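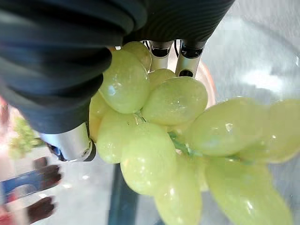
A bunch of pale green grapes.

Keeping Grapes and Other Soft Fruit Longer
09/01/2019

By Sohail Gondal

Late summer is when most of us buy more fruit than we can eat. These are the habits I use in my own kitchen from August on.

Grapes
Leave them on the stem and don't wash them until you want to eat them. The dusty white coating on the skin is natural and slows drying. Pick out any split or soft grapes when you get home, then put the bunch in a bag with holes or a bowl loosely covered with a paper towel. The back of the fridge is best. Firm grapes with green stems will last up to 18 days this way.

Berries
Wash berries as soon as you open them only if you have time to dry them well. I use one part white vinegar to three parts water, rinse, and spread them on a dish towel. Line the container with a paper towel and leave the lid cracked.

Peaches and plums
Stem side down on the counter until they give a little near the stem, then into the fridge. Don't stack them. A bruised peach should be eaten the same day or cut up for the freezer.

Freezing
Pull grapes off the stem, wash, dry, and freeze them in one layer on a sheet pan. Once they are hard – 4 hours in my freezer – move them to a bag and press the air out. Cut them lengthwise before giving them to small children, frozen or fresh. Peaches freeze better peeled and sliced, with a squeeze of lemon.

Crisper drawers
If your fridge has two drawers, set one to low humidity for apples and pears and the other to high for greens. Apples give off a gas that speeds up ripening, so keep them away from anything you want to hold.

Fruit flies
A small glass of cider vinegar with a drop of dish soap catches most of them. Change it every other day. Check the drain and the recycling bin too – a rinsed juice bottle can still draw them.

Next month: storing onions and potatoes without a cellar.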